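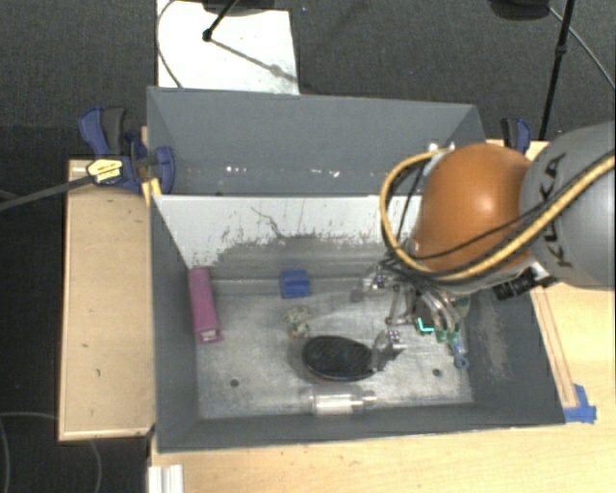 Game Design 2, Unit 4: Character abilities and team roles
Notes prepared by Aivar Org

Please read these notes before the tutorial. We will use the game Firken, which most of you have already on the lab computers. If you have never played it, do the training map once.

4.1 What is a kit

A kit is all the abilities of one character taken together. In Firken each character has a passive ability, a short ability and a long ability. The short one comes back after 13 seconds. The long one must be charged, and the charge goes from 0 to 100.

Students often judge a kit by the strongest ability in it. I ask you to look first at how the abilities work together. Mokoena, the shield character, has a weak short ability (a small push). Used alone it does very little damage. Used at the border of her shield, it moves the opponent to the wrong side of it, and he loses his cover.

4.2 Cost and timing

Every ability has a cost, also when the game shows no number for it. The player gives up time, position or information. Cesteck must stand still while his long ability opens, so his cost is position. In a small room he pays nearly nothing. On the open bridge he pays a lot, and good players seldom use it there.

A common beginner's behaviour is to save the long ability for the last fight. If it is full at 100 and not used, all further charge is lost. Orla Fahy showed this well in her essay last year: she compared players who used the ability at the first chance with players who waited, and the second group used it less than half as often per match. Her essay is in the course folder.

4.3 Unplanned uses

Players will find uses which the designer did not think of. The supply box in Firken was made for healing, but it is solid, and players soon put it in doorways to block them. The designer can then remove the use, leave it, or support it. In the January patch the box received 50 points of health, so it still blocks a door, but the other team can break it.

For the tutorial

Choose one character who is not Mokoena. Write one page on a use of the kit which the training map does not teach. Say what it costs the player and how the other team can answer it.

Groups: Yolandi Modise and Chantelle Ngubane will lead the discussion. Ntombi Motaung has the replay files. Please bring headphones.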